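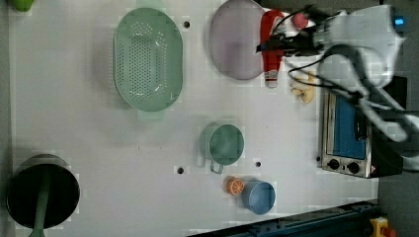

October
By Ka-ming Yang

The Hulis standby contract has been extended again, and this time we've been allowed to read it. I had the papers open on the kitchen table until gone midnight (620 pages, if you include the annexes, and you do have to include the annexes) and I'm still finding things in the margins this morning.

If you've only half followed this one, Hulis is the diesel station down by the old quay at Cendberg. Rorkasis runs it under a deal with the district power authority, and the station is meant to sit there quietly until the main line over the Wei goes down, at which point it starts up and keeps the hospital, the pumping station and most of the town centre going. We pay for it whether it runs or not. The trade calls that an availability charge, and it's the bit everyone has been shouting about for as long as I've been writing this column.

Last winter the station ran for 17 days in all. The authority says that's a good sign, as it means the line held up well. The opposition group says it's a scandal to pay a full year's charge for a couple of weeks of electricity. I've heard both arguments so often now that I could do either side's speech for them, hand gestures included.

So what's changed? The charge itself comes down. Under the old deal it was fixed for the whole term and went up every spring whatever happened to fuel prices. The new one splits it in two, with a lower flat payment and a second part that Rorkasis only gets if the engines start within the time allowed when they're called on. Miss the start and the second part is docked for that month. I think that's a real improvement, and I say so as someone who called the original agreement "a blank cheque with a chimney" and got a very stiff letter for it.

The fuel arrangement is different too. Until now Rorkasis bought the diesel and passed on the cost with a handling fee on top, and the handling fee was a percentage, so the dearer the diesel got the more they earned for handling it. I never met a single person outside the company who thought that was sensible. From the start of the new term the authority will buy the fuel itself and the fee becomes a flat sum per delivery. It sounds dull, I know! But if you go back through the old invoices it's where a lot of the money went.

Then there's the length. The authority wanted a short extension and Rorkasis wanted a long one, and they've ended up at 59 months, an odd number that I asked about twice. The answer I got was that a full five years would have counted as a new contract under the district's own buying rules, and a new contract would have had to go out to open tender. One month shorter and it's an extension. It's perfectly legal, and the authority's legal note says so in three separate places, which made me want to read the rest of the legal note very slowly.

I put the question to the authority's press office in plain words: did you pick the term to avoid a tender? They came back with a paragraph about continuity of supply and value over the life of the asset. Make of that what you will. I've asked again, and if I get anything closer to a yes or a no I'll put it up.

To be fair to them, there is an argument for not starting from scratch. The engines at Hulis are Rorkasis's engines. If another firm had won, the old ones would have been taken away and new ones brought in, and there'd have been a gap in the middle with the line over the Wei as our only supply. Anyone who lives on the east side of Cendberg and remembers the night of the ice will not be keen on a gap. My mum still keeps candles in every room, including the bathroom cabinet.

But that argument gets stronger each time the deal is extended, doesn't it? There was a clause in the first agreement letting the district buy the engines at the end of the term for a set price. It wasn't used. In the new papers it has been rewritten so that the price is "to be agreed between the parties", and I'd have liked somebody to explain to us why a fixed price was swapped for a conversation. A set price you can plan for. With the new wording, the district can be asked for pretty much anything, and its only other choice is to walk away from the machines that keep the pumps on.
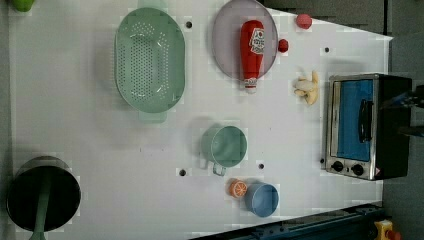
POWER AND BILLS

Now, the question I get asked in the queue at the baker's, which is what any of this does to your bill.

Not a lot this winter, I'm afraid. The standby charge is collected through the network line on your statement, the one near the bottom that never seems to go down, and that line is set once a year. The new terms only begin after it has been set. So even if the saving is as big as the authority hopes, you won't see it until the next round, and then it'll be mixed in with the cost of the pole replacement work on the valley road, which is going the other way.

I did ask for a figure per household. The authority wouldn't give one, and I can see why, as it depends on how often Hulis runs and what diesel costs when it does. They did say the saving should be passed on in full, and the word "should" was theirs. The opposition group has put down a motion asking for it to say "will". I rather hope it passes, though I'm told it's tight.

Small businesses are in a slightly different spot. If you're on the commercial rate you pay the standby charge according to your peak demand, so anyone with big ovens or cold stores is paying a good deal more than the shop next door. There are roughly 300 premises on that rate in the district. The traders' group had asked for a cap and didn't get one, but there is going to be a review of how peak demand is measured, and I gather from people in the room that it was the price of getting the thing through without a walkout. The review has no end date in the papers. I looked.

The meeting itself was a long one. It started at half past six and I didn't get out until after ten, by which time the heating had gone off (no, the irony wasn't lost on the public benches). The vote to approve was comfortable in the end, with a few members who had spoken quite hotly against the deal staying in their seats when it came to raising a hand. I've no idea what was said in the corridor during the break and I'd love to hear from anyone who does.

Rorkasis sent one person, who read a short statement and took no questions. The company said it was pleased to go on serving Cendberg and that the start-up times at Hulis had improved a lot since the second engine was overhauled. That may well be right. The start-up log was supposed to be one of the annexes, and the contents page lists it, but in the copy I was given the page after the heading is blank. The clerk has promised to send it on, and was very nice about it.

There were a couple of smaller items in there as well. The noise limit for night running has been tightened, so if you live along the quay you have something to quote when you ring up. The fuel tanks are to be inspected by an outside engineer every year, where before the company checked its own. And the spare transformer, which has been sitting under a tarpaulin behind the station since before I moved back here, is finally to be either installed or sold.

The signed version goes up for public viewing at the district office later this month, in paper form only, on weekday mornings. Bring a pencil, they don't allow pens in the reading room. The motion on passing the savings to customers is down for the November sitting, along with the pole replacement budget, and I'll be there with a flask and a thicker jumper.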